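Cleaning up and oiling a second-hand wooden table: what will stand up to cups, plates and small children?

Asked in Furniture and Floors

Torquil Matheson

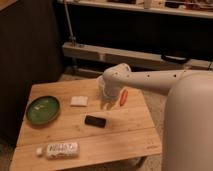
I bought the table second-hand through Tradero in August and it has been used bare ever since. It is pale wood, made up of planks, with a seam running along between two of them. There is some faint dark print on one of the planks near the end. The seller did not know what the wood was or whether it had ever had anything put on it.

It gets used for everything. Plates, plastic cups, water bottles, phones, bits of raw carrot that my daughter has lost interest in. I wipe it with a damp cloth after each meal and I have noticed the following.

The surface feels rougher than it did when it arrived, mostly where we sit. If I run a hand along the grain it is all right, but across it I can feel it catching.

If a cup is left standing with water under it I get a ring. The rings fade after a day or so but one of them has not gone completely.

The seam collects crumbs. I have been getting them out with a wooden cocktail stick, but they go back in at the next meal.

What I would like to know is this. Should I sand it and put oil on, or is varnish better for a table that is used for food? Do I fill the seam or leave it? And will the printing come off, or is it stamped in? I don't mind it much but my wife would like it gone.

The room is carpeted in beige and I can't easily get the table out, as the legs don't seem to be removable and it went in at an angle that I have not been able to work out in reverse. So whatever I do has to be done in the room. I have no power tools apart from a drill. I can leave the table out of use for 2 days at most.

Thanks in advance.

Clem Paewai

I have done three tables like this, one of them in a rented house in Stitiscombe with a cream carpet, so I can help with most of it.

First find out whether there is already a finish on it. Put a few drops of water on a part you don't use much and leave them for ten minutes. If they sit up as beads there is something on the wood. If they soak in and leave a dark patch, it is bare or the old finish has worn off. From what you say about the rings I would expect it to be bare, at least where you sit. Try it in two or three places as the middle of a table often wears less than the edges.

The roughness is normal. Wiping bare wood with a wet cloth raises the grain, and you have been doing that several times a day. It only needs a light sanding.

For the carpet, get a plastic-backed dust sheet, not a plain cotton one, which lets oil straight through. Push it right under the table and out at least a metre on every side, and tape the edges down with low-tack tape. Sand by hand with a cork block. It makes much less dust than a machine and on a table of ordinary size it is an hour's work.

Start with 120 grit, only where it is rough or marked. Then go over the whole top with 180 and finish with 240. Always go with the grain. Don't go any finer than that if you are using oil. I once went up to 800 on a bench because I had the paper in the shed, and the oil hardly went in at all. It looked lovely for a week and then every cup left a mark.

Hoover the top, then wipe it with a cloth that is barely damp and let it dry for a couple of hours. If it feels furry again afterwards, give it one very light pass with the 240.

On oil or varnish, I would use a hardwax oil. Varnish is tougher to begin with, but when it does get scratched through, water gets under it and you have to take the whole lot off. With oil you can rub down one worn patch and do it again on a wet afternoon. Check the tin says it is suitable for food surfaces or for children's toys once cured. Plenty of them are.

Put on less than you think you need. Work it in with a lint-free cloth, leave it for fifteen minutes and wipe off everything that hasn't soaked in. Leave it overnight with a window open, then do a second coat the same way. That fits your 2 days, but only just. You can put a plate on it the morning after the second coat. Keep wet cups and hot dishes off it for a week if you can manage it, and use mats.

IMPORTANT: lay the oily cloths out flat outdoors to dry, or soak them in water before they go in the bin. Oily rags screwed up in a ball can heat up and catch fire without any help.

I would leave the seam alone. Wood moves across its width through the year and hard filler in a joint between planks will crack and come out in bits, and then you will have bits of filler in there as well as crumbs. Oil it like the rest, working it down in with an old toothbrush. For the crumbs, the thin nozzle on the hoover is quicker than a cocktail stick.

The printing could be either. Ink on the surface will go with the 120. If it has sunk in, or if it has been burned in, you would have to take off enough wood to leave a dip, and you'd see the dip more than the lettering. Try ten strokes on one letter and see what happens.

Pollock

varnish every time for kids. did ours with a water based one, matt, three coats, no smell and dry by teatime. been on 2 years and has had felt pens and all sorts on it. never bothered with the seam either

Torquil Matheson

Thank you both. I did the water test and it soaked in almost straight away at the seated side. It beaded slightly in the middle, so there must be the remains of something there.

I tried one letter with the 120 and it has gone fainter but has not gone. I am going to leave it.

I will go with the oil. Clem, does it matter that the middle still has some old finish on it, or will the sanding deal with that?

Clem Paewai

Sanding will deal with it, but do the water test again before you oil. If it still beads anywhere, give that part some more with the 120 and then work back up through the other two. Otherwise it will dry patchy, and the middle will stay sticky.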